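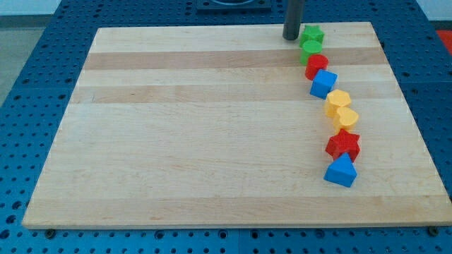
## Running the block demo on open day

1. Bolt the board to the blue table before the doors open at Besby.
2. Set the plastic blocks close together down the right side. Leave the rest of the board clear.
3. Run the arm at 60 percent speed while visitors are near - never higher.
4. Let a visitor name a color and a shape, then enter both on the Stameck panel.
5. Stop after 14 moves and put the blocks back in line by hand.

Each group gets 7 minutes. Log any stops on the Stolton sheet.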